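Grotodow Table Linen and Mug Care: Frequently Asked Questions

Last revised August 2024

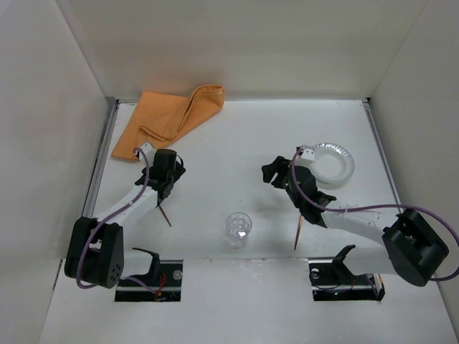
Before you write to us

Most of the messages sent to the Grotodow help desk concern coloured cloths, stained mugs and the white worktops they are used on. The answers are grouped by subject. If your cloth or mug carries a care label that disagrees with this page, follow the label.

Coloured cloths

My orange cloth has left a tint on a white surface. Is the cloth faulty?

Not as a rule. Strong oranges and reds hold surplus dye after manufacture, and a damp cloth left lying on a pale surface will pass some of it on. Wash the cloth twice on its own before first use. If the rinse water is still coloured after the second wash, run a third. A cloth that still sheds colour after that can be returned.

How do I remove the tint?

Wipe with warm water and a little washing-up liquid, then dry with a white cloth and inspect. If the mark remains, mix bicarbonate of soda and water to a soft paste, leave it on the mark for 30 minutes and wipe off. Do not scrub. Gloss surfaces scratch easily and the scratches hold more dye than the original surface did.

Can I wash an orange cloth with other items?

After the first washes, yes, with similar colours. Keep it away from whites permanently. Colour-catching sheets reduce the transfer but do not stop it.

What temperature should I use?

Cotton cloths in the Porkby range: 30 degrees for the first washes, 40 degrees afterwards. Linen cloths in the Drirard range: 30 degrees at all times. Fabric softener is not recommended for either. It coats the fibres, and the cloth then pushes liquid about where it should soak it up.

Will vinegar fix the dye?

No. This is often repeated, but vinegar in the rinse has no lasting effect on the dyes used for modern cotton. It does remove detergent residue, so there is no harm in it.

Creases and folds

Should cloths be rolled or folded for storage?

Roll them if you have the depth, fold them if you do not. A rolled cloth has no hard crease. A folded one will show a line if left for more than a few weeks, and on dark or bright colours the line can fade to a paler shade along the edge. Refold along different lines each time it comes out of the drawer.

Can I leave a cloth bunched up at the back of the worktop?

For a short time, if it is dry. A damp cloth pushed into folds dries from the outside in, and the inner layers stay wet long enough to smell. The thick part of a roll is the worst place. Spread the cloth flat or hang it over a rail.

How do I get out a crease that has set?

Dampen the crease with a spray bottle, wait five minutes and iron from the reverse side on the cotton setting. For linen, iron while the whole cloth is still damp from the wash. Pressing a dry linen cloth harder does not help and may leave a shine.

My cloth no longer lies square. Why?

It was probably dried under tension or tumble dried on high. Wet it thoroughly, lay it on a flat surface, pull the corners gently until the edges are straight and leave it to dry in place. Shrinkage cannot be reversed, but skewing usually can.

Mugs

How do I clean brown staining from inside a dark mug?

First check that it is staining. Several of our dark mugs have a brown interior glaze, and customers have spent some time trying to remove it. Rub the inside with a damp white cloth and a little bicarbonate of soda. If the cloth comes away brown, it is tea or coffee residue and more of the same will clear it. If the cloth stays clean, the colour belongs to the mug.

Can I use bleach?

No. Bleach can get into fine cracks in the glaze and is difficult to rinse out. Denture tablets or a dishwasher tablet dissolved in hot water do the same job. Rinse well and wash as normal afterwards.

Are thin handles weaker?

Thin handles on glazed stoneware are strong enough for a full mug. They are less tolerant of knocks from the side, which in practice means the sink and the dishwasher rack. Load the mug with the handle facing a gap. Do not hang two mugs on one hook.

A handle has come off. Can I glue it?

You can glue it for use as a pen pot. Do not drink hot liquid from a mug with a repaired handle. Household adhesives soften with heat -- the joint may hold for months and then fail with the mug full.

Do your mugs mark a white surface?

The unglazed ring on the base can leave a grey line if the mug is dragged. Lift it. To smooth a rough base, rub it in small circles on fine wet sandpaper, then rinse off the dust. A folded cloth under the mug also works.

White worktops and table surfaces

What should I clean a white surface with each day?

Warm water, washing-up liquid and a soft cloth, followed by a dry cloth. Cream cleaners are for occasional use only.

How do I clean the join between the surface and a panel or rail?

Crumbs and dust settle along these edges and a flat cloth passes over them. Use a thin wooden stick wrapped in one layer of damp cloth and draw it along the join. Do not use metal tools. A cotton bud is adequate for short corners.

Are metal rails cleaned in the same way?

Yes, but dry them straight away. Standing water under a rail is the usual cause of brown marks on the white surface next to it.

Orders and returns

What sizes are available?

Porkby cloths are sold as 56 cm squares. Drirard cloths are sold in one length, 226 cm, with the hem already finished. We do not cut to size.

Can I buy a single replacement mug?

Yes, while the glaze is in production. Glaze batches vary slightly and we cannot match a mug to an older one. The batch code is on the base.

Who makes the mugs?

The stoneware is supplied by Voß. Questions about glaze and firing should still come to us, and we will pass them on.

How do I return a cloth that has been washed?

Washed cloths are accepted back only for dye loss, seam failure or incorrect size. Enclose the care label and the order number. Use form 830, which is packed with every order -- a replacement copy can be requested from the help desk.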